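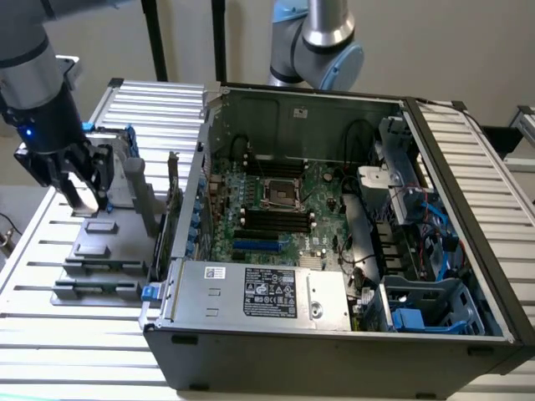 Buy the table first

By Bastian Mühlbauer
Last updated: June

Every budget round at Hivovdale starts the same way. Someone has seen a robot arm at a trade show, come home glowing, and put the price of the arm on line one of a spreadsheet. Line two is a gripper. Line three says "misc." I love these people, I am these people, and I want to talk them into a different spreadsheet.

Our shop refurbishes and strips computers. Towers and servers come in by the pallet, get opened up, tested, parted out and either rebuilt or sent on for metals. It's fiddly work, and I think it's some of the most exciting work you could hand to a pair of robot arms, precisely for the fiddliness. A computer case is full of latches, clips, levers and cables that were all designed for a human thumb. Memory slots sit in tight rows. The processor socket has a little metal frame around it that you do not want to lean on. Drives slide out on coloured handles if you're lucky, and if you're unlucky there are screws behind screws. An arm that can cope with all that can cope with nearly anything on our floor!

So yes, spend the money. I just think most shops our size spend it in the wrong order.

When we planned our first cell, the quote from Stirneck covered two arms, controllers, one gripper each and commissioning. It was a fair quote. What it left to us was everything the arms would touch: the table, the fixtures, the trays, the lighting, the spare fingers, the place to put a part once you've pulled it. We had set aside 5 per cent of the project for that. By the time we were running real cases we'd spent 17, and I'd happily have gone higher.

Take the table. We nearly bolted the arms to an old steel workbench, which would have saved a tidy sum and cost us the whole autumn. Þórarinn Bech, our maintenance lead, dug in his heels and held out for slotted aluminum. He was right, and he's been gracious about it most days. With slots you can move a fixture a hand's width before lunch and move it back after. We did that constantly. A cell for mixed computer work is never finished, and the surface has to let you change your mind.

Then fixtures. I used to think of these as brackets, the sort of thing you'd knock together from scrap. Now I'd fund them ahead of the second arm. A tower on its side with the panel off seems like a stable object until you pull on something inside it and the whole case shuffles along the bench. You need a way to hold it, a way to hold whatever comes out of it, and enough of both that a broken one doesn't stop the day. Ours are mostly plastic, designed in house, and our first batch came to 400 dollars. I have spent more than that on a chair.

I should be fair to the other side. There's a good argument for getting the arms in early, even onto a lousy bench, so that staff can learn on them. Hekine, down the road from us, did just that, and their operators were comfortable months sooner than ours. If you've got keen people and a quiet winter, I can see it. My worry is the shop that runs out of money at that stage and ends up with two beautiful arms waving over a surface that can't hold a computer still.

The same goes for two arms versus one. Reviewers of capital requests always ask whether the second is a luxury. For lifting boxes, maybe. Inside a computer I'd fight for it, since so many jobs are a hold-this-while-I-release-that affair: a latch pressed with one hand, the part drawn out with the other. Watch anyone swap a power supply and count how often they use only one hand. But I'd still take one arm with proper fixtures over two without.

Please also put practice machines in the budget. We kept back about 400 old units that would otherwise have gone for scrap, several makes and ages, and it was the cheapest line in the plan. Vakulenko, who did our integration, asked for them at the first meeting, and I thought they were being greedy. We've chewed through most of them. Every make hides its release lever somewhere new, and it's far better to learn that on a dead machine than on a customer's server.

We're drafting the request for a second cell now. Line one is the table, line two is fixtures, and the arms turn up on line six. Þórarinn has asked for a bigger shelf for the trays, and I've already said yes.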